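Incidencia 295 – Exposición Wedorness, sala botánica
Abierta por: Rafia Marwat
Síntoma: el proyector de la instalación Hurthorpe pierde señal a los 45 minutos. La secuencia de nenúfares queda en negro.
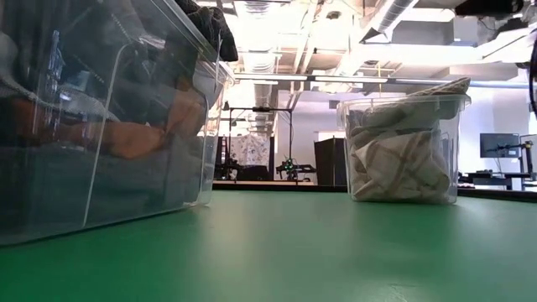

Se sustituye el cable y se repite la prueba – mismo fallo. El registro de Sumono muestra 2 reinicios del reproductor. 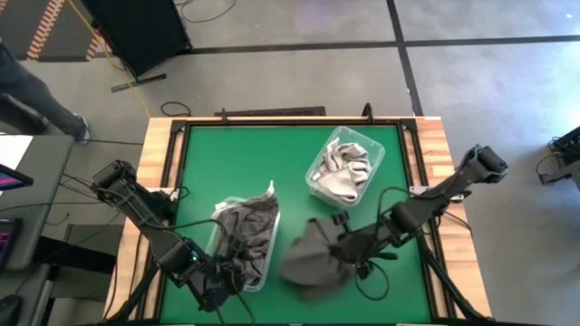

Mesa con dos cubetas transparentes.

Mudassar Memon desactiva el modo de ahorro en el canal 7. Sin cortes hasta el cierre.

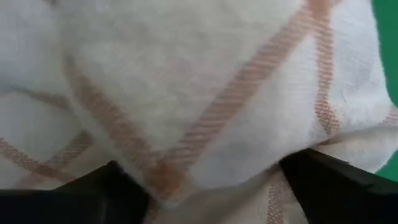

ESTADO
Pendiente – falta revisar el audio de Donnelly.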